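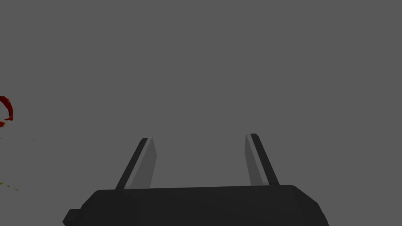
*The gripper with its jaws open, as rendered in the Perkine simulator.*

My kitchen table is not the natural home of a robot, and for the two months I spent with Perkine it never had to be one. Everything the program needs fits on a laptop, and I ran it most evenings between the dinner plates and my daughter's algebra. I had signed up in April, paid the $185 for the home edition, and promised my editor a short review. She has been very patient with me.

Perkine is a teaching kit made by Skakska, a small firm that started out writing training software for packaging plants. You get a simulated robot arm with a two-finger gripper, a library of things to pick up, and a set of lessons that begin with simply moving the hand and end, many evenings later, with sorting a mixed bin on your own program. There is a school edition too, at $1579 for a full classroom, and I'll come back to that because the schools are where I think this thing really belongs.

The first surprise is how plain it looks. I suppose I had pictured a gleaming factory with conveyor belts and flashing lights, and what I got, in the practice view at least, was a dark gripper on a flat gray background, seen from just above and behind, almost as if the hand were your own. The fingers lean in toward each other, each with a lighter face on the inside and a dark strip down the outer edge, and once you've spent a few evenings looking out between them you stop missing the scenery. I found I was paying attention to the gap, and to how far I still had to travel to reach the bit of red peeking in at the left.

Fuseini Agyeman, who wrote most of the lessons, told me the plain view was something he had to fight for. "People on the team wanted a warehouse," he said over the phone from his office in Grelstead, laughing a little. "I said, let them learn to see the fingers first. They can have a warehouse in lesson 20."

He's a lovely explainer, and it shows in the writing. The lessons sound like a favorite uncle teaching you to drive (my uncle taught me in a hayfield, so I'm a soft touch for this), and when your gripper closes on thin air, as mine did over and over that first week, the program shows you where the fingers went and lets you try again without any fuss or buzzers.

I do have complaints. The manual is 265 pages long and the index is hopeless. Saving your work takes more clicks than it should, and I lost one whole evening of lesson six by closing the wrong window, which I am still sore about! The gray can also make it hard to judge depth, and I'd have liked a grid or a shadow I could switch on when I got stuck.

Still, I kept going back. At Ó Dálaigh, the middle school across town from me, the robotics club has been using the classroom edition since spring, and I sat in with them one afternoon. The kids were way ahead of me, naturally. Two of them had written a routine that opened the jaws a touch wider on each failed try, and they were kind enough to let me copy it.

The home edition runs on any fairly recent laptop. Skakska says a new set of lessons will be out on 09/08/2025, free to anyone who already owns the kit, and I've cleared the table for it.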